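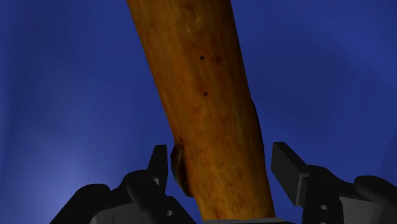 Wood grain with two small dark pits, computer rendering.

Jirkmont tightens moisture rule for handle stock

April 27, 2019

Buyers of ash and hickory handle blanks in the Jirkmont district will apply a lower moisture limit starting in November, according to a notice sent to 159 registered suppliers. Blanks must test at 10 percent moisture or less on delivery. The present limit is 12 percent.

The change follows a storage trial at the Wasthorpe yard, where 1,517 blanks were stacked under cover and measured at intervals. Of these, 272 developed end checks longer than the grading rules allow. Most of the rejected pieces had entered storage above 11 percent.

"The checks start at the end grain and run inward," said Léonie Jacquet, who supervised the trial. "Sealing the ends slows this down but does not stop it."

Lots of fewer than 2,000 blanks may be tested by pin meter. Larger lots will require an oven-dry sample. Zoltán Bakos of the Cirillo mill said kiln schedules there would be lengthened by two days.

Grading rules for knots and surface pits are unchanged.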